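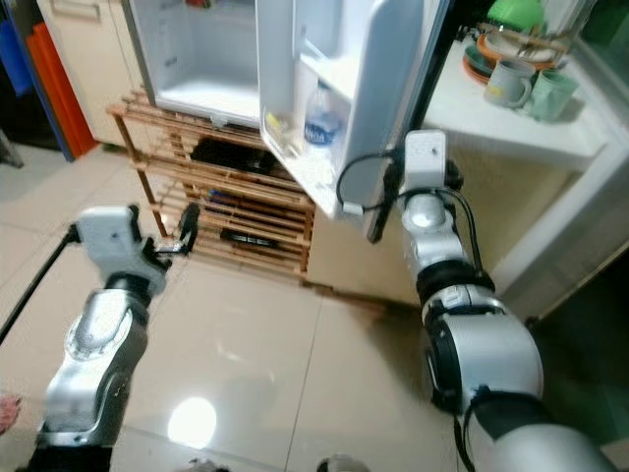
Unit 2. Reply Cards: Size, Stock and Layout

Print | E-mail

Instructor: Katherine Ospina
Lab: Percy Grajales, Inskip building, ground floor

2.1 Scope

Unit 1 covered the invitation itself. This unit covers the reply card and its envelope. The reply card is a working form. A guest writes on it, a post office handles it, and the host reads it back into a list. Each of the three uses puts limits on the design, and the limits are checked in that order.

2.2 Size

Start from the outer envelope and work inward. The reply envelope must lie flat inside the outer envelope without bending, and the reply card must slide into the reply envelope with clearance on all sides. A quarter inch total in width and an eighth of an inch total in height is the usual allowance. Cards on heavy stock need a little more in both directions.

Common errors:
- The card is sized first and the envelope is ordered to match. Envelopes come in fixed sizes; cards can be trimmed to anything.
- The reply envelope is the same size as the outer envelope and has to be folded.
- The finished size is given without stating which number is the width. Write width first, then height, on every job ticket.

Before setting a card to be mailed without an envelope, check the current postal minimums for length, height and thickness. They are revised from time to time and are not reproduced in these notes.

2.3 Stock

The lab keeps 67 lb. vellum bristol for proofs and a heavier uncoated cover for finished work. Vellum here names a finish with a slight tooth. It should not be confused with translucent vellum, used for overlays.
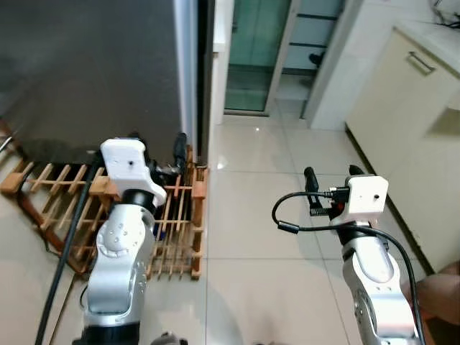 Surface decides whether a reply card can be filled in. An uncoated sheet absorbs ink, so a ballpoint or a fountain pen will mark it and the line will set quickly. A coated sheet holds ink on top, where it can smear in the envelope. Finish also affects reading. A glossy surface such as the beige floor tile behind the two silver arms mirrors part of the light that falls on it, and pale type printed on a coated sheet of that color would be hard to read under a ceiling lamp. Gloss may be used on the invitation, where nothing is written. The writing side of the reply card is always uncoated. If the client wants both pieces to match, specify a sheet coated on one side (C1S) and print the form on the uncoated side.

2.4 Layout of the form

Order of elements, top to bottom:

1. Reply date. Give the month and day in full. Leave enough time between this date and the caterer's deadline to call guests who have not answered.
2. Name line. The full width of the type area, with nothing after it.
3. Accept and decline. Set on separate lines, with a box or short rule to the left of each.
4. Number attending. Include only if the invitation leaves the number open.
5. Meal choice. Ask for initials beside each dish where more than one guest shares a card. A check mark does not show which guest chose which dish.

Set the form text at 12 point for general audiences. Script faces run small for their point size and should be compared with a roman face on the proof. Rules meant for handwriting need at least three-eighths of an inch of clear space above them. Print rules in a solid color, as fine lines built from a screen tint break up.

2.5 Matching cards to guests

Some cards come back with no name. To guard against this, number the guest list and write the same number lightly on the back of each card before assembly. In the Selilis job discussed in class, 1265 reply cards were sent and the numbering was done by hand over an afternoon. For runs of that length, ask the printer to quote for sequential numbering.

2.6 Exercise

Prepare a reply card and envelope for the Gristora opening dinner, using the guest details handed out in August. Submit a flat layout with trim and bleed marked, one folded dummy of the full set in its outer envelope, and a completed job ticket. Save the layout under your last name in the Flulto folder. Dummies go to Percy Grajales in the lab.

Reading for Unit 3: envelope liners, flap shapes, order of assembly.

Print | E-mail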